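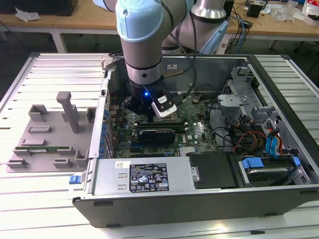
MUMHAM (September 28, 2021) - Folk singer Yanti Goh will be the guest on the season opener of The Fladeck Hour, the weekly music and talk program hosted by Steinar Kvaran. The episode was taped before an audience of 260 at the Flament Theater and airs Saturday at 8 p.m. on Fladeck Television, with a repeat Sunday at noon.

Goh performs two songs from her new album, Þrastardóttir, including the title track, which she has not played on television before. She also sits down with Kvaran to talk about growing up above her parents' bakery, her years as a backup singer, and the winter she spent writing the record in a rented house with no piano.

"Steinar let me finish my stories, even the long ones," said Goh. "We ran over, and I think they kept most of it." 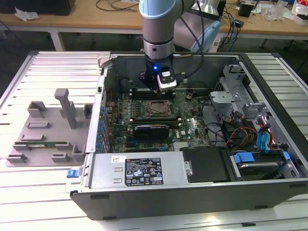
About the New Season

The Fladeck Hour returns with a longer opening interview and a house band expanded to seven players. Episodes will be taped at the Flament through December. The theater seats 800, but the program uses only the main floor so that the band can set up close to the audience.

Kvaran has hosted the program since its first broadcast and has now taped 657 episodes.

"We changed the desk and the band got bigger," said Kvaran. "The rest is what people are used to. A guest comes out, we talk, and then there's music." 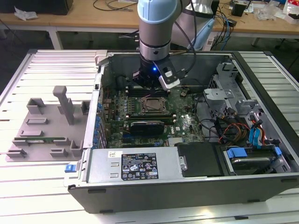

Later episodes will include an evening of fiddle music and a visit from the cast of a touring stage comedy. Guests for those dates will be announced two weeks before each broadcast.

Tickets to tapings are free and may be requested through the Flament box office, limit 2 per household. Doors open at 6 p.m., and guests must be seated by 6:45.

Media contact: Fladeck Television Press Office, Mumham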